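ホーム　日記　プロフィール　過去の記事　リンク　お問い合わせ

2020年6月14日

衣替え、まだ終わってない。毎年「今年こそ五月のうちに」って言ってるのに、気づけば六月も半ばだよ。一月に一回、引き出しの中身を全部出して「もう完璧!」って言ってた自分はどこへ行ったんだろう。あの完璧は二週間もたなかった(たぶん十日くらい)。

で、きょうはデニムの日ということにした。Tシャツとか靴下はなんとなく手が覚えてるから早いんだけど、デニムだけは毎回たたみ方を忘れる。しかも私の持ってるやつは生地が硬くて、ぴしっと三つ折りにしたつもりが、引き出しを閉めて次に開けるともう膨らんでるの。生き物か。

先週、Clonalsideの二階で布用のブラシと収納袋を買って、合わせて1552円。袋のほうは正直いらなかった気もするけど、色がよかったからいいや。レジのそばに「デニムのたたみ方」って紙が置いてあって、それももらってきた。絵が小さすぎて途中からどっちが前だかわからなくなるやつ。

床でやると腰にくるので、白い机をふたつくっつけて、その上に広げることにした。これは大正解! 裾のほうまでちゃんと平らに置けると、それだけでもうきれいに見える。

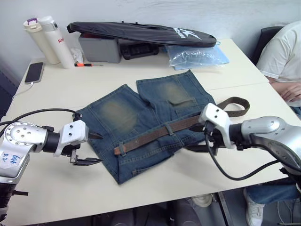

ベルトをどうするか問題、みなさんはどうしてます? 私はずっと「抜く派」だったんだけど、抜くと必ず行方不明になる。去年なんてベルトだけクローゼットの奥から出てきて、はくはずだったデニムのほうが見つからないという逆パターンもあった。それで最近は通したままにしてる。茶色のやつ。茶色のベルトと青いデニムって、もう見慣れすぎて何とも思ってなかったけど、明るいところで見るとやっぱりいい組み合わせだなあと思う。

ただ、通したままだと余った先っぽがくるんと丸まって、たたむときにじゃまなんだよね。もらった紙には「ベルトは外してから」としか書いてなくて、外さない人間のことは考えてくれていない。いいよ、こっちで勝手に考えるから。

いくつか試したなかで今のところ気に入ってるのは、先に片方の脚をもう片方に重ねちゃって、ベルトの先を内側に入れて、裾から上へくるくるじゃなくてぱたんぱたんと折っていくやり方。くるくる巻くと腰のところが岩みたいになる。旅行のときはそれでもいいけど、引き出しだと転がるからね。

旅行といえば、Tangenに行ったとき、80リットルのバックパックを借りて、中身の半分がデニムだったことがあった。あほだと思う。宿で会ったNjål Nordinさんという人に「重いでしょ」と笑われて、そのとき教わったのが、ポケットのふくらみを先に手のひらでつぶしておくという小技。地味だけど効く。いまだに毎回やってる。

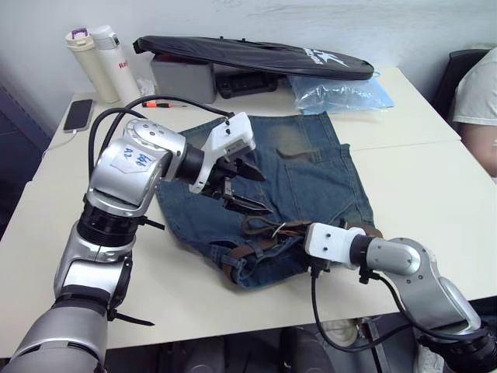
色落ちの話もしたい。太もものあたりがうっすら薄くなって、青っていうより緑がかったような、なんとも言えない色になってるデニム、私はすごく好き。新品で最初からそうなってるのも買うし、自分で育てるのも好き。育てるって言い方、昔はちょっと恥ずかしかったけど、もう言っちゃう。

母には「それ、汚れてるんじゃないの」と言われる。違うんだってば。いや、一回だけほんとに汚れだったことはあるけど(カレー)。

古着屋のGiltachの店長さんは、たたむときに色の薄いところへ折り目を持ってこないようにしてるんだって。そこだけ線になるから。言われてから店の棚を見たら、ほんとに全部ずらしてあってびっくりした。ちなみにあの店、奥の箱に800円のコーナーがあって、裾がほつれたのとか、ボタンがひとつ違うのとかがどさっと入ってる。私はあの箱が一番好き。前に掘り出したやつはファスナーが固くて、はくたびに指が痛いけど手放せない。

三つ折りか四つ折りかは引き出しの深さ次第なので、うちの場合は四つ。立てて入れたとき、ポケットが上に来るとどれがどれかすぐわかる。ウエスト側を上にすると全部同じ顔に見えて、結局引っぱり出して広げて、ああ違った、ってなるんだよ。朝にそれをやると遅刻する。
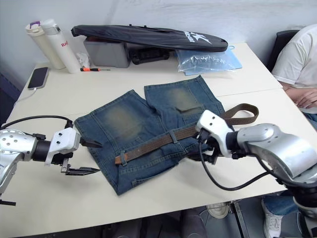 そうそう、机でやるときは水筒とかスマホとか、手元にあると便利なものをつい置きっぱなしにしちゃうんだけど、奥に寄せておけば意外と平気。手前さえ広ければなんとかなる。前に手前に麦茶を置いて大惨事になったので、飲みものは奥。これは絶対。

Skorkutovの深夜ラジオを録っておいたのを流しながらだと、たたむのもそんなに苦じゃない。第441回、ずっと洗濯ばさみの話をしてて最高だった。木のやつは指にやさしいけど外で割れる、というだけの話であんなに引っぱれるのすごい。

あと残ってるのは冬のコートと、マフラーが入った紙袋。コートはクリーニングに出すか自分で陰干しするか、毎年迷って毎年ぎりぎりになる。マフラーは見なかったことにした。あしたは雨らしいから、洗いものは朝のうちに回すつもり。起きられたらね。

カテゴリ:くらしの日記 ／ タグ:衣替え、デニム、ベルト、たたみ方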